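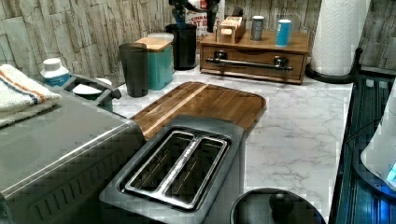

トースターで食パンがうまく焼けません(返信 4件)

投稿者:Lepik_K 19:45
はじめまして。リトアニアから来て、日本に住んでいるケストゥティスと申します。日本語の間違いがありましたら、すみません。
国では黒いライ麦パンを食べていましたが、今は毎朝、日本の食パンを食べます。6枚切りを焼くと、外は茶色になりますが、中はまだ冷たいです。パンは冷凍したものです。2枚用のポップアップ式を使っています。皆様はどのように焼きますか。

投稿者:みみ好き
冷凍なら先に室温で8分くらい置いてみては?うちはそれで解決しました。

投稿者:Joststead
自分は反対です。置くと表面が乾いてパサつく。凍ったまま弱めで一回、そのあと強めでもう一回。これが一番おいしいと思う。

投稿者:みみ好き
>Joststeadさん
二回焼くほうが乾きませんか?朝は時間もないですし。まあ、パンの種類にもよりますね。うちのは1袋138円の安いやつです。

投稿者:Lepik_K
お二人とも、ご親切にありがとうございます。今朝、両方の方法を試しました。私の口には、二回焼く方法のほうが合いました。しかし、妻は室温に置いたパンのほうが柔らかくて好きだと言いました。ですから、家の中でも意見が分かれています。
もう一つ質問があります。バターは焼く前に塗りますか、焼いた後に塗りますか。ポップアップ式の場合は、前に塗ることは危ないと思いますが、正しいでしょうか。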